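Re: [binadano-build] finger clearance and wrist camera offset
Last updated: August 2, 2024

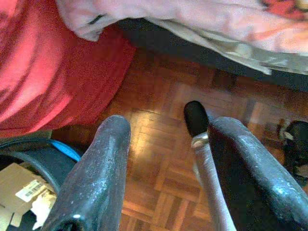
Yupin Rattanakul wrote:
> Are you still on the March fingers? Mine lose the
> rod in the depth map once the gap is under 12 mm.

Same fingers, yes. I reprinted one pair on the Viren with the tips rounded further and saw no change in the depth map. The exposure setting matters more. With auto exposure on, sunlight on the parquet pulls the gain down and the gray fingers go noisy. I fixed it at 963 and the edges hold.

Run 1608 is the log to compare against. It has six approaches at floor level, all with the Willmont wrist mount. Offsets are in the config, not the README - the README is stale.

Can you send me your mount angle before I cut the next bracket?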